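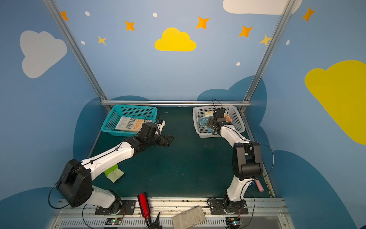 Ailsa Mowat had painted the same heron 47 times before she let anyone see it. She used gouache for the body and a cheap brush pen for the legs, and by July the pen was nearly dry.

Karlijn Dekker looked at the six she had pinned up over the sink.

"The second one," she said. "His neck's right in that one."

"The eye is wrong."

"Then fix the eye."

Ailsa took it down and laid it flat by the window. She mixed a yellow, didn't like it, and mixed another with a bit of brown in it. Karlijn made toast and ate it standing up.

It took one dot. Ailsa rinsed the brush and wrote "Moffat, heron" on the back in pencil.

"How much are you asking?" Karlijn said.

"I'm keeping it. You can have the one with the bad feet."

Karlijn took it home on the bus, under her coat.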